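罗纹组织

罗纹组织，手工编织者多半叫它“罗纹针”“松紧针”，北方一些老人家也叫“元宝边”（这个叫法其实不太准，后文会讲到），是针织物里最基本的几种组织之一。它由正面线圈纵行和反面线圈纵行按一定规律交替排列而成，布面上看起来是一道一道竖着走的凸条和凹槽，横着一拉就宽，一松手又收回去。毛衣的领口、袖口和下摆，袜子的上口，手套的腕部，帽子的折边，几乎都离不开它。一件衣服通身用罗纹织成的情形也很多，冬天常见的粗条纹套头毛衣和贴身的高领打底衫都在此列。

本条目主要介绍罗纹组织的名称、结构、弹性的来由、常见种类、手工与机器的织法，以及用它织成的衣物该怎样洗、怎样放、怎样补。纬编针织的其他组织（平针、双反面、提花等）只在需要对照的地方顺带提一提。

目录
1 名称
2 结构
3 弹性从哪里来
4 常见种类
5 手工织法
6 机器织法
7 用途
8 纱线与手感
9 洗涤与晾干
10 折叠与存放
11 修补
12 Premlow的罗纹衫
13 参见

1 名称

“罗纹”二字在汉语里用得很早，原本说的是丝织的罗上那种细密的纹路，也拿来形容水面的波纹和指头上的纹理。针织品传入之后，人们看见袖口上一道道竖棱，便把这个现成的词借了过来，一借就借到今天。严格说来，罗是一种绞经的机织物，跟针织没有什么亲缘关系，名字相同只是一桩巧合，初学的人大可不必在这上头费神。

英语里这种组织称为rib，也就是“肋骨”，是个很形象的说法：把一块罗纹布摊开来看，凸起的纵条一根挨着一根，确实有几分像肋骨。织物行业里常把这个字直接用在品名当中，如1×1 rib、2×2 rib，中文就写作“1+1罗纹”“2+2罗纹”，手工编织者口头上则说“单罗纹”“双罗纹”。这里有个地方要留神：工厂里讲的“双罗纹”往往是指另一种组织，即俗称“棉毛布”的那一种，跟手织的双罗纹（两针正、两针反）完全是两回事。两个圈子的人坐在一起聊天，常常要聊上好一会儿才发现彼此说的不是同一块布。

至于“元宝”，本来指的是元宝针，织的时候要挂线或者往下一行里插针，织出来厚而蓬松，条纹也更圆更鼓。它可以看成罗纹的近亲，工厂里归在集圈类的花色组织中。因为外观相近，许多人家里就混着叫了，长辈说“给你织个元宝边”，织出来的是一圈规规矩矩的单罗纹，也是常有的事。

2 结构

要说清楚罗纹，得先从一个线圈说起。纬编针织物是用一根纱线横着走，弯成一个个线圈，每个新线圈从下面一行的旧线圈里穿出来。新线圈从后往前穿，从布的正面看，能看见两条腿并成一个小小的“V”字，这叫正面线圈；反过来，从前往后穿，看见的是一段横着的圆弧，好像一粒米躺在那里，这叫反面线圈。手工编织里的“上针”“下针”（有的地方正好倒过来叫，这也是一件让人头疼的事）指的就是这两种。

若是一面全是正面线圈，另一面全是反面线圈，便是平针，T恤衫、丝袜和大多数细针羊毛衫的大身都用它。若是把正面线圈排成一列，旁边紧挨着再排一列反面线圈，如此往复，便成了罗纹。请注意是“列”，也就是纵行，竖着的方向上始终保持同一种线圈，条纹才会一直连到底。如果改成横着一行正、一行反，得到的是双反面组织，手织的人叫它“搓板针”或“起伏针”，纵向有弹性，横向就差得多了。

罗纹的一个可爱之处，在于它两面都能见人。1+1罗纹正反两面看上去几乎一模一样，2+2罗纹也是如此；凡是正反针数相等的，翻过来仍然是那个样子。围巾最怕的就是反面难看，风一吹什么都露出来了，所以织围巾的人特别偏爱罗纹。正反针数不等的，比如3+1、5+2，两面就不同了，一面是宽条夹窄槽，另一面是窄条夹宽槽，有些设计师会特意利用这一点，把领子翻下来的部分做成另一副面孔。

正面纵行与反面纵行并不在同一个平面上。正面的那几列微微鼓向观者，反面的那几列退到后头去，两者之间由一小段斜着的纱线（沉降弧）连接。布料放松的时候，反面纵行有一部分会被挤到正面纵行的背后藏起来，所以1+1罗纹在不拉的时候看起来常常像是一整片正针，非得用手撑开，才见得到中间夹着的那些小横弧。

3 弹性从哪里来

许多人以为袖口有弹性，是因为里头掺了橡筋。现在的确有不少成衣会在领口袖口加一根弹力丝，不过在没有弹力丝的年代，袜口照样能箍在腿上，靠的全是组织本身。

道理大致是这样的。纱线被弯成线圈以后，总有一股想要伸直的劲儿。平针布里所有线圈都朝一个方向弯，这股劲儿也就都朝着同一个方向使，所以平针布剪下来之后，左右两边会往反面卷，上下两边会往正面卷，卷得像根管子，初学者辛辛苦苦织好一条平针围巾，往脖子上一搭就成了一条绳子，心里的滋味可想而知。罗纹里正反纵行挨在一起，一个要往后卷，一个要往前卷，力量彼此抵消了，布边便能安安稳稳地平躺着。

与此同时，连接正反纵行的那段沉降弧因为要从前面绕到后面，扭得比别处厉害，它一心要转回去，就把两旁的纵行往一处拉。布料于是在横向上缩得很紧，宽度比同样针数的平针布窄出一大截。用手去拉，先是把藏在背后的反面纵行拉出来，再是把线圈本身拉宽，两层余量加在一起，伸长的本领自然就大了。

交替得越频繁，这样的沉降弧就越多，收缩也越紧。照这个道理，1+1罗纹的回弹应当是最好的，书上多半也是这样讲。但手织的人里头一直有另一派意见，认为用粗毛线织的时候2+2反而更有劲儿，条纹也更深。两种说法各有各的样片作证，差别多半出在纱线粗细、捻度和各人手劲的松紧上，真要较真，最好的办法还是用自己手里的线各织一小块，拉一拉，放一夜，第二天再量。
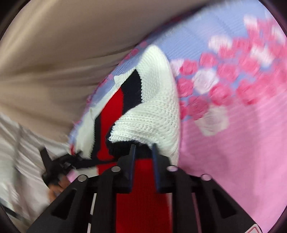
放一夜这个步骤看似多余，却很值得留着。纱线在刚织好的时候还带着织针给它的张力，要过一阵子才会松弛下来，待在它自己觉得舒服的位置上；如果样片还要下水，那么洗过晾干之后的尺寸才算得上可靠。罗纹布在这方面尤其调皮，织的时候看着窄，下过水可能松开一些，也可能缩得更紧，毛、棉、麻各有各的脾气。按没洗过的样片去算针数，织出来的下摆常常不是勒肚子就是荷叶边。

另外还有一个脱散的问题。平针布的线圈断了一个，上下两个方向都能一路脱下去；1+1罗纹则只能逆着编织的方向脱散，顺着编织的方向拆不开，因为正反线圈的纱线互相绊住了。所以帽子、袜口从哪一头起针，关系到日后好不好拆，讲究的人动手之前就会想一想。

4 常见种类

1+1罗纹。一针正、一针反，条纹最细，布面细腻，常见于领口、袖口以及内衣裤的边口。手织起来有点磨人，每一针都要把线前后倒腾一次，织得慢，还容易看出手劲不匀。

2+2罗纹。两针正、两针反，条纹清楚，织起来也顺手，毛衣下摆用得最多。初学者学罗纹，大多从它入手。

宽罗纹。3+3、4+4乃至更宽的都归在这里。条纹越宽，中间那一小片就越像平针，收缩的力道随之减弱，垂坐感倒是好些，适合做通身的大毛衣、开衫和毯子。

不等罗纹。正反针数不相同，如3+1、4+2、5+1等，装饰的意味比较重。有一种7+3的排法在旧式的长筒袜上常能见到，据说穿在腿上显瘦。

扭针罗纹。正针那一列每一针都从线圈的后腿入针，使线圈扭转半圈，条纹因而细而挺，像一根根小绳子。它的弹性比普通罗纹略小，形状却保持得长久，袜口和手套腕部常用。

渔夫罗纹与半渔夫罗纹。织法与元宝针相近，把正针插到下面一行的线圈里去织，布料厚实蓬松，两层纱线之间存得住空气，穿着暖和。缺点是吃线，同样大小的一件衣服，用掉的毛线要多出不少，而且一旦织错，往回拆的时候很考验耐心。

假罗纹。在平针或搓板针的基础上隔几针做一列反针或滑针，远看有竖条，实际上收缩的力道很弱。喜欢竖条的样子又不想让衣服贴身的，可以考虑它。

波纹罗纹、移针罗纹。条纹不再笔直，一会儿向左一会儿向右，织成波浪、人字或者小麻花。从这里再往前走几步，就进了绞花的领域，那是另一个条目的事情了。

5 手工织法

手工织罗纹只要会正反两种针就够了。以2+2为例，片织时起4的倍数再加两针，这样两边对称，缝合以后条纹正好接得上；圈织时起4的倍数即可。第一行两针正、两针反地织过去，翻面以后“见正织正，见反织反”，这八个字是所有罗纹的口诀，背会了便不用数行。怕就怕中途被人叫去接个电话，回来拿起针，也不看一眼就接着织，结果有一截织成了错位的格子。好在那也是一种花样，叫做“篮子针”，心宽的人就将错就错了。

针号的选择上，一般的建议是边口罗纹用比大身小一号到两号的针，让它收得紧一些。起针宜松，太紧的起针会把罗纹的弹性全部锁死，套头衫的领口最怕这个，织得再漂亮，头钻不进去也是白搭。常见的补救办法是用两根针并在一起起针，或者用粗一号的针起头，第一行再换回来。

起针的方法也有讲究。长尾起针最通用；管状起针要先织几行空心的小管，边缘圆润，几乎看不出起头的痕迹，成衣店里那种“没有头没有尾”的边口就是这样来的。收针同理，普通的套收往往偏紧，可以换成弹性收针或者用缝针做的罗纹缝收。缝收一件毛衣的下摆需要的时间不短，线也要留得长，通常按边长的3倍多留，宁可多剩一截。

由罗纹过渡到大身时，因为罗纹收得紧，习惯上要均匀地加一些针，加多少看款式。宽松的款式加十分之一上下，合身的少加或者不加。加针的位置放在反针纵行里最不容易露痕迹。

换线也是同样的道理。罗纹里接线头，尽量放在反针那一道凹槽里，藏线头时沿着凹槽竖着走，走上五六针再剪断，穿的时候怎么拉都不至于冒出来。

6 机器织法

手摇的袜机出现得很早，最初的机器只有一排针，只能织平针。要织出罗纹，得在原来那排针之外再添一排，让两排针交错着从两面成圈。18世纪中叶，英格兰中部的织袜业里有人给旧式织机装上了这样的附加装置，织出的罗纹袜子比平针袜子贴腿得多，很快就流行开来。此后的几十年里，各地的织工对它做了数不清的小改动，今天横机上的两块针床，追根溯源都是从那个主意里生发出来的。

现代工厂里织罗纹主要用两类机器。一类是圆机，针筒与针盘上的织针互相垂直，交错出针，织出来是一个大圆筒，剖开便是布匹，打底衫和运动服边口的料子多由此而来。另一类是横机，两块针床斜着对成一个倒过来的“V”字，可以一片一片织出带形状的衣片，毛衫厂里用得最多。电脑横机能够把线圈从这块针床移到那块针床，罗纹和平针之间随时转换，下摆织完罗纹，不用停机就能接着往上织大身。

机号以每英寸的针数表示，数字越大，布越细。粗条纹的冬季毛衣多在低机号上织成，一个线圈接一个线圈都看得清清楚楚；贴身内衣的罗纹则要用高得多的机号，条纹细得要凑近了才辨认得出。

家用的编织机也能织罗纹，不过多数机型要另外配一块副针床，调试起来颇要花些功夫。Aitken牌的旧式家用机在二手市场上流传较多，它的副针床编号为331，老用户之间提起来只说“那个三三一”，彼此便都明白。配件早就停产了，所幸结构简单，坏了的织针可以用相近的型号磨一磨代替。Lenico后来出过一种塑料针床的轻便机型，粗线织得不错，细线容易漏针，各人的评价很不一致。

7 用途

边口是罗纹最老也最本分的去处。领口要让头过得去又不能敞着灌风，袖口要让手过得去又不能滑到手背上，下摆要能坐能站，袜口要整天不往下掉，这些要求听上去自相矛盾，罗纹差不多都能兼顾到。棉布夹克和卫衣的大身是裁剪出来的，边口也常常另外接一圈罗纹布，行内称为“罗纹口”或者“螺纹口”（后一种写法多半是音同误写，用的人多了，招牌上也就这么写着）。

通身的罗纹衣有两种很不一样的气质。一种细而薄，紧紧贴着身体，线条利落，适合穿在外套里面。另一种粗而厚，条纹鼓鼓的，竖着一直连到肩膀，穿在身上有一种敦实的暖意。后一种在渔村、牧区和航海的人中间有很长的历史，因为它能随着身体伸缩，干活的时候不碍手，又因为厚，挡得住海风。

竖条纹显瘦，这话人人都会说，放到罗纹上却要打个折扣。条纹没有被撑开时，竖线又密又直，看着确实修长；一旦尺码偏小，身上最宽的地方条纹也被撑得最宽，旁人的目光反倒被引到那里去了。选购时不妨略放大一点，让条纹保持住自然的间距。

除了衣服，罗纹也用在帽子、护膝、暖水袋套、茶壶套和婴儿的小毯子上。婴儿衣物尤其爱用，小孩子长得快，罗纹衣能多穿上一阵子，从刚好合身一直穿到略略绷紧，总比别的料子耐得久些。

8 纱线与手感

羊毛是织罗纹的上选。羊毛纤维天生带卷，本身就有回弹，和罗纹的收缩相得益彰，拉开多少次也愿意回去。美利奴毛柔软，织细罗纹很舒服；粗一些的本种羊毛条纹更挺，只是贴着脖子难免有点扎，里头衬一件棉布衫就好了。

棉线缺少回弹，织成罗纹以后起初也有弹性，穿着穿着就松垮了，洗一洗又能收回来一些。棉线的袖口常常需要加一根弹力丝，或者干脆织得比实际需要更窄。麻的情形与棉相仿，更硬挺一些。腈纶便宜、轻，不怕虫蛀，新的时候弹性尚可，遇热却很容易变形，熨斗一压，条纹就塌下去，再也起不来，编织圈里管这叫“烫死了”。

羊绒、羊驼和马海毛暖和是暖和，垂性都偏大，通身织成宽罗纹容易越穿越长。可以掺一些羊毛，或者把针号调小。混纺的纱线眼下最为普遍，标签上写的比例只能当个参考，好不好织，还得上手试。

颜色对罗纹的影响也值得说几句。白色、米色和浅灰的线，凸条受光，凹槽落影，条纹的深浅一目了然；藏青和黑色把影子都吞掉了，花样再精致也不大看得出来。段染线织罗纹的效果更难预料，颜色会在凸条和凹槽之间跳来跳去，有人很喜欢那股热闹劲儿，有人则觉得眼花。反针纵行若是在换色的那一行照旧织反针，会露出一排两色相间的小点，嫌它碍眼的话，换色那一行统统织成正针便是了，对弹性几乎没有影响。

粗细方面，Pevetum纺纱厂旧时的色卡上收有72种颜色的中粗羊毛线，专供织罗纹衫用，捻度比普通的织衣线高，织出来条纹清楚，摸着却不算柔软。如今仍有人在旧货摊上搜寻，找到一绞两绞就高兴得不得了，配不齐一件衣服，便拿去织袖口。

9 洗涤与晾干

罗纹衣物的洗法跟其他毛织品大体相同，多出来的一层顾虑是不要把条纹洗松。用凉水或者微温的水，放少许羊毛专用的洗剂，轻轻压一压，让水自己透过去，别搓也别拧。领口和袖口容易脏，可以先蘸一点洗剂用指腹揉几下。漂清之后用双手托着整件衣服提起来，千万不要拎着肩膀或者领子往上提，吸饱了水的毛衣分量很可观，罗纹又有那样大的伸长余地，一拎就拎成了长袍。

去水最稳妥的办法是用大毛巾。把毛巾铺平，衣服摊在上面，连同毛巾一起卷成一个长卷，用手掌或者膝盖压一压，换一条干毛巾再来一遍。洗衣机的脱水档也可以用，要装进网袋，时间短一些。

晾的时候平铺，放在通风而不直晒的地方，垫一块床单或者浴巾都行。边口部分用手往中间拢一拢，让条纹一根挨着一根地站好，袖口尤其要拢，它在干的过程中是什么宽度，干透了大致就是什么宽度。大身则用手掌轻轻拍平，量一量胸宽和衣长，跟洗之前对照一下。讲究的人会把洗前的尺寸记在纸上，跟这件衣服的备用纽扣和线头放在一处。

熨烫罗纹要格外小心。羊毛的可以用蒸汽，熨斗悬在布面上方，不要压下去，蒸完以后用手拢一拢，它自己会蓬起来。腈纶的能不烫就不烫。松掉的羊毛袖口也可以用这个法子救一救：喷上蒸汽，用手捏拢，等它凉透了再松开，通常能恢复几分精神。

10 折叠与存放

针织衣物该叠还是该挂，几乎所有的家政书都站在“叠”这一边，罗纹衣更是如此。衣架的两个尖角会在肩头顶出两个小鼓包，衣服自身的重量又一直往下坠，挂上一个夏天，下摆能长出一截来。实在没有抽屉，可以把衣服对折了搭在衣架的横杆上，总比直接套上去要好。

叠法各家不同，比较通行的是这样几步。衣服正面朝下铺平，先把两只袖子往中间收，顺着身侧放直；再把两侧往里折，折成一个长条；最后由下摆往上对折，或者折三折，成为一个长方的小包。粗毛线的衣服厚，折的次数越少越好，折痕处的线圈长期受压，会变得扁平，条纹走到那里就像断了气似的。高领的领子可以翻在外头，也可以立着，不必硬塞进去。

折痕最好与条纹平行。罗纹竖着折，折线落在凹槽里，打开来几乎没有痕迹；横着折则要把每一根凸条都压弯。当然横折不可能完全避免，隔一段时间打开，换个位置重新叠一叠就行，趁换季整理衣柜的时候顺手就做了。

在哪里叠其实也有点关系。桌子够宽当然好，大多数人家还是铺在床上叠，床面大，软软的，衣服不会滑走，毛病是床垫有弧度，两边容易叠得不对称。 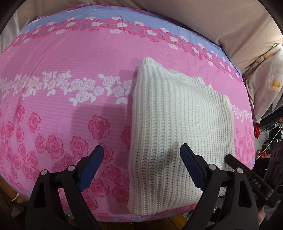
Marion Moffat对竖折的说法不大以为然，她认为粗罗纹的毛衣与其计较折痕的方向，倒不如计较上头压了多少东西：一件叠得马马虎虎的毛衣，单独搁着，过了冬天照样蓬松；叠得再周正，压在一大摞牛仔裤底下，拿出来也是一块饼。她主张厚毛衣最多叠放4件，最重的放在最底下，每隔一阵子上下倒换一次，至于横折竖折，随各人的便。

这个意见在编织者当中附和的人不少。抽屉浅的人家改用竖立收纳，把叠好的毛衣像书一样一件挨一件地立着放，谁也不压着谁，找起来也方便，只是粗毛线的衣服软，站不大稳，两头得有东西挡着。

防虫是另一件要紧的事。衣蛾的幼虫爱吃动物纤维，尤其爱吃沾了汗渍和食物的地方，所以收起来之前一定要洗干净、晾透。樟木块、薰衣草包都有一些驱避的作用，气味淡了就该换。有密封条件的，装进布袋以后再放进带盖的箱子里。真空压缩袋能省地方，短时间出门用用无妨，长年累月地压着，罗纹的蓬松感恐怕很难完全恢复。

存放的地方要干燥。梅雨时节衣柜里返潮，羊毛吸了水汽会有一股子羊味儿，挑个晴天打开柜门吹一吹就散了。到了十二月再把厚毛衣取出来，先摊开放上半天，抖一抖，让线圈松快松快再穿。

11 修补

罗纹最容易坏的是边口，袖口磨毛、起头的那一行断线、领口松垮，都属于常见的毛病。好在边口多半是单独的一段，修起来有章可循。

起头处断线的，可以沿着罗纹与大身交界的地方挑出一整行线圈，把坏掉的罗纹剪掉，再用相近的毛线往下重新织一段新的。因为是反着方向织，条纹会错开半针，接在平针底下完全看不出来，接在罗纹当中就要稍微露一点痕迹。颜色配不上的，不如索性换一个差别大的颜色，看上去像是有意为之。

大身上的破洞，小的可以用缝针模仿线圈的走向补出来，正针纵行补成“V”字，反针纵行补成小横弧，补的时候不要抽得太紧，免得那一小块没有了弹性，周围的布都被它牵着走。掉了针的最好办，用一根钩针顺着纵行一级一级地钩上来即可，正针从正面钩，反针翻到背后去钩。如果钩到一半发现条纹不对，多半是正反弄混了，退回去重来一遍也费不了多少时间。

检查一件旧衣服的罗纹还有没有救，有个简单的办法：用两根指头捏起一小道褶子，看凸条是不是还挨得紧密，放开以后布面能不能自己平复。褶子立得住，纹路又清楚，说明纱线还有筋骨；要是软塌塌的，条纹散得没了形状，修补的意义就不大了，不妨拆了重织，或者改作垫子。
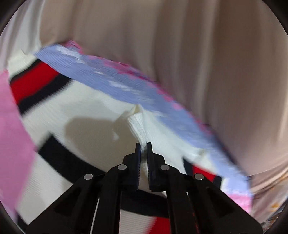 白色针织衣物局部，立起的褶上可见细密平行的罗纹。

拆线也有一点门道。从收针的那一头拆起，边拆边绕成绞，在几处地方松松地扎住，下温水泡一泡，提出来挂着晾，弯弯曲曲的旧线便能直回来大半。拆下来的线总会比原先细一点、毛一点，磨损厉害的袖肘部分要剔出来另放。重新织的时候，把旧线和一股新的细线并着用，结实程度会好得多。

12 Premlow的罗纹衫

沿海小镇Premlow有织罗纹衫的旧俗，在谈到罗纹的地方传统时经常被拿来举例。镇上的罗纹衫通身以圈织织成，没有侧缝，大身是2+2罗纹，到胸口换成搓板针的横带，肩部再换回罗纹。领子立着，高约三指，不翻。袖子从肩头挑针往下织，织到手腕上方为止，故意留短，为的是干活时不沾水，袖口坏了也方便拆掉重织。

据地方上的记述，一件成年男子的罗纹衫下摆要起大约200针，用五根双头的长针织，针尾有时候插在腰间的一块木头或者皮垫子上，腾出手来，走着路也能织。女孩子很小就跟着大人学，先织袜口，再织袖子，大身要等手劲匀了才许碰。各家的胸口横带宽窄不同，行数也不同，外人看不出区别，镇上的人却能凭着它认出是谁家的手艺。

Ewan Gillies所著的《沿岸罗纹》一书对Premlow的织法记录得最为详细，书中附有若干件旧衫的针数与尺寸，还用了相当长的篇幅讨论搓板针横带的来历。他倾向于认为横带起初是为了遮掩加针的痕迹，后来才慢慢有了辨认门户的用处。这个推断合乎情理，不过保存下来的早期实物太少，眼下还难以定论，也有人主张横带只是为了让胸前多一层厚度。

后来机织毛衣便宜了，镇上专门织罗纹衫出售的人家渐渐少了下来，手艺倒没有断。现今织它的人多半是织给自己家里人穿，线也换成了柔软些的品种，颜色从清一色的深蓝扩展到了米白、灰和暗红。年轻的编织者把图样改成了从领口往下织的版本，省去了最后挑肩的麻烦，年纪大的嘴上说不像话，私底下也有拿去试着织一件的。

13 参见

平针组织
双反面组织
元宝针
集圈组织
绞花
渔夫毛衣
横机
衣蛾的防治

分类：针织组织｜手工编织｜服装保养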